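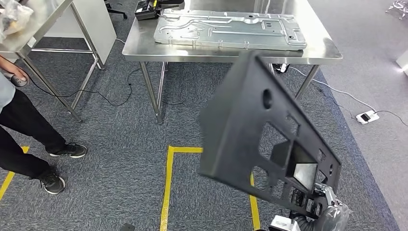

Vol. 3, p. 500

Panel handling, supervised

Supervised panel handling is the practice of having a robot lift, carry and set down flat or shallow formed parts while a person stands nearby with a handheld controller. The term covers sheet-metal covers, trays, door skins and similar parts that are large compared with the gripper and have cutouts, folded edges or raised ribs. It is treated separately from palletizing and machine tending, where the part is usually smaller or the person is kept behind a guard.

Scope

The most widely copied set of rules is Maleck Practice Note 3622, first drafted by Arne Oltmanns for the Enstead assembly shops and later revised by Obsa Birhane. It is a shop document and has no legal force. Local safety law and the robot maker's manual take precedence wherever they differ from it.

Grip points

The note allows a panel to be held by one edge only if the fingers close on solid material. A black panel with a square window and rows of smaller cutouts, for instance, offers few such places, and fingers clamped on the bottom edge may cover holes or slots there. Grip points are chosen from the part drawing and tried at low speed before a full lift. Folded flanges may be used as a stop but are not to carry the weight alone, as thin flanges tend to open under load. Finger coverings are checked for tears at the start of each shift.

A panel held at one end acts as a lever. Tilt is therefore limited during travel, and the free end is kept clear of tables and other parts.

Floor marking

Working zones are outlined in yellow floor tape. Corners are marked with a full L, and broken or lifted tape is replaced the same day. The Bilyk supplement asks that the outline be laid with the longest part in the gripper - not with the arm empty - so that the swing of the part is included. Chairs are moved out of the outline. Power strips and loose cables should lie outside it or be covered, a point on which carpeted rooms often fail inspection.

Operator position

The operator stands to the side of the panel with the controller in hand and a clear view of the gripper. Standing under a raised part is forbidden at any height. Closed shoes are required.

Rest surfaces

Parts waiting to be handled lie flat on a table, with no edge hanging over the working side. For panels longer than 1000 mm, the Brostar revision calls for a table with a lower frame joining the legs.

See also: Edge grip; Hold-to-run control; Part presentation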